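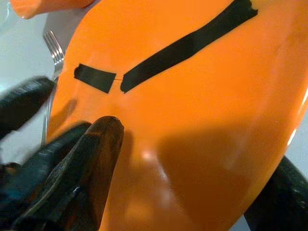

Niilo Laitinen told me before I'd even started that you can't measure washing-up, because the minute people know you're watching they all turn into their mums. He had a point, and I'll come back to it, but I did it anyway and this is my report.

The question I picked was how much water goes into washing up in shared student kitchens, and whether the way people wash up (bowl, running tap, or a bit of both) makes much difference. I live in Puddale, and our kitchen has been arguing over this since we moved in. One half of the flat thinks a washing-up bowl is basically soup. The other half goes mad if the tap is left on.

What I did

I asked five kitchens in Puddale to take part and all five said yes, mostly I think for the biscuits. Each got a log sheet taped up by the sink, a pencil on a string, and a little flow meter that screws on to the tap. You wrote down the reading before and after, ticked how you'd washed, and put a rough guess of how much stuff there was (small pile, medium pile, help). It ran for three weeks in May.

I used the Nesetti meter as it was the only one in the department cupboard with enough copies to go round. It's fiddly to fit and the display goes to sleep while you're hunting for the pencil, but I checked each one by filling a measuring jug over and over, and the readings were close enough for what I wanted.

What I left out: kettles, cleaning the sink, rinsing one glass, anything to do with plants. I nearly left out pans soaked overnight too, but then half of one kitchen's sheet would have vanished, so those went in with a little star next to them.

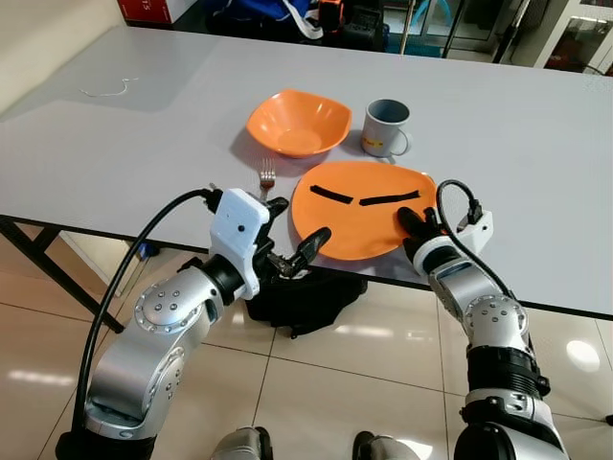

If you only rinse it straight after you've eaten you don't need a proper wash at all, somebody wrote in the comments box, and then underlined it so hard the paper tore.

I'd have loved to test that one! I didn't have a column for how long things had been sitting there, which was a silly thing to miss. Porridge alone would have been worth a chapter. If I did this again it would be the first thing I'd add.

What came out

We ended up with 312 wash-ups on the sheets that had both readings filled in. Altogether they used roughly 3,000 litres, so a bit under ten litres a go. That felt like a lot to me until I watched myself do a medium pile with the tap on, and then it didn't.

The running tap people used more water than the bowl people, as you'd expect. The surprise was the "bit of both" lot. I thought they'd land in the middle and they came out nearly as thirsty as the tap people. I think what happens is you fill the bowl, feel good about it, and then rinse everything under a tap that stays on the whole time. I do that myself. Pile size mattered less than I thought, too. A small pile under a running tap could easily use as much as a big one done in a bowl, and several people seem to run the tap for a good while waiting for it to warm up, which goes straight down the plughole before a single fork has been touched.

Kitchens were very different from each other. The one at the end of the corridor had a bowl and used it for nearly everything. The one upstairs didn't own a bowl at all — somebody had taken it home to wash a tent in.

Figure 3

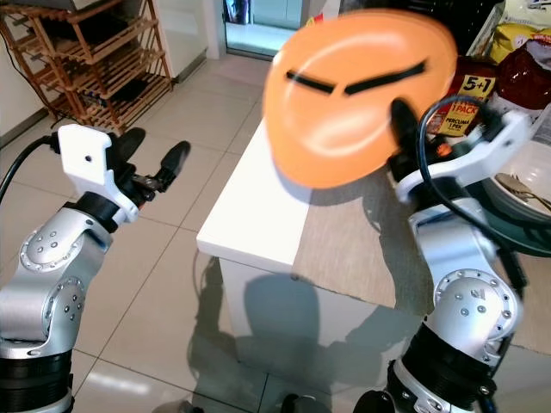
Orange plate with two dark marks across it

Problems

Back to Niilo's point. In the first week the sheets are lovely, neat handwriting, everything ticked. By the third week there are gaps, and one page is mostly a drawing of a horse. So either people were on best behaviour at the start or they just got bored of me. Water per wash did creep up a little as time went on, but with the gaps I wouldn't want to hang much on that.

I also can't say whether anything ended up cleaner. I thought about scoring it by eye and decided I'd lose friends.

My tutor wanted me to say what I'd recommend, so: fill a second bowl for rinsing, or anything big enough to dunk a plate in, and turn the tap off in between. We've been trying it in our kitchen since the meters came down. The two sides of the argument have now moved on to whose job it is to empty the second bowl.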